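Dimensional Stability of Printed Test Pieces in Unheated Storage

Indira Kaimal and Armindo Nogueira
Visbridge, second-year materials project

3. Background

Small plastic parts are often measured once, on the day they are made, and then left on a shelf until they are needed. The first half of our project asked whether that single measurement can still be relied on after a winter in an unheated room. The Talach store was chosen for the work. It has no radiator, one outside wall and a door that is opened several times a day.

4. Method

Temperature and relative humidity were logged at 2 points in the store, one near the floor and one on the upper shelf, from the start of January. Readings were taken every ten minutes and averaged by the hour. The upper logger stopped once when its battery ran down, and the missing hours were left out of the averages.

The test pieces were plain bars, weighed on the Calimlim balance and measured with a digital calliper at both ends and at the midpoint. One person measured and the other wrote down the value, and the roles were swapped halfway through each session. A steel gauge block was measured at the start and end of every session to check the calliper for drift.

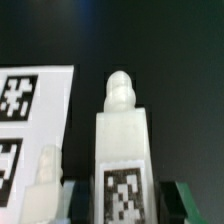
Figure 3. White block with rounded knob and square printed marker.

5. Results

After 432 hours the bars on the upper shelf had gained slightly more mass than those near the floor. This agrees with the humidity record, which was higher at the upper point on most nights. Changes in length were small. In nearly 304 of the paired readings the difference fell below the resolution of the calliper, so no trend can be drawn from them.

Bars kept in sealed Loltamar bags showed no change in mass that we could separate from balance error. One bag had a poor seal and its 5 bars were treated as unsealed in the analysis.

6. Sources of error

The main weakness is the calliper. Jaw pressure varied between the two of us, and a micrometer with a ratchet would have removed most of this. The door was also left open for part of one afternoon, which shows as a sharp dip in both temperature records.

7. Further work

The sealed and unsealed sets should be measured again in summer, using the same bars and the same balance. The raw readings are listed in Appendix B.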